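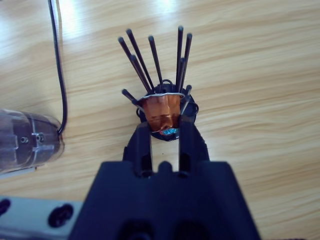
Sesión 4. Umbrales de participación en las consultas locales

Apuntes para el grupo de la tarde. Versión de 2021-01-15, con correcciones en el apartado 3.

1. Punto de partida

En la sesión anterior hemos visto quién puede convocar una consulta. Hoy tratamos una cuestión más técnica: cuántas personas tienen que votar para que el resultado sea válido. Se llama quórum de participación, y no se debe confundir con el quórum de aprobación, que exige un número mínimo de votos a favor.

La diferencia parece pequeña, pero cambia la conducta de los partidarios del «no». Con el primero, ellos pueden ganar de dos maneras: votando en contra o quedándose en casa. Con el segundo, la abstención les ayuda menos, aunque todavía les ayuda un poco.

2. El caso de Clancombe

El municipio de Clancombe consultó en diciembre a sus vecinos sobre la fusión con Sturnstead. El censo era de 1.612 electores. Votaron a favor 309 y en contra 308. El reglamento no preveía ningún umbral, y por tanto la propuesta quedó aprobada por un solo voto.

Pido que hagan el cálculo ustedes mismos antes de la clase. La participación, sin contar los votos nulos, fue del 38,3 %. Los votos favorables representan el 19,2 % del censo. Con un quórum de participación del 40 %, la consulta habría sido nula. Con un quórum de aprobación del 25 %, habría sido rechazada.
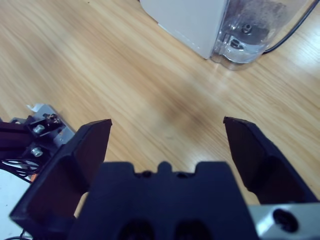 Según una estudiante del grupo de la mañana, el umbral castiga sobre todo a los municipios donde una parte del censo vive fuera y no vuelve para votar. Le parece más justo depurar primero el censo y discutir después el porcentaje. Es una objeción seria, y la bibliografía sobre los quórums no siempre la tiene en cuenta.

3. El caso de Rana

En Rana el reglamento pide que vote la mitad del censo. Se han celebrado allí dos consultas y ninguna ha llegado a esta cifra. En la segunda, los contrarios no hicieron campaña: recomendaron simplemente no ir. (En la versión anterior de estos apuntes yo había escrito que esto ocurrió en la primera. Es un error mío.)

Hay que notar también un efecto sobre el secreto del voto. Si todos los contrarios se abstienen, quien entra en el colegio electoral ya está mostrando su opinión.

4. Para preparar

Leer el informe de Stosinura sobre consultas municipales, solo el capítulo 2 y el anexo de reglamentos. Escribir después una página sobre esta cuestión: ¿qué regla habría propuesto usted para Clancombe sin conocer el resultado? Se entrega en papel al principio de la sesión 5.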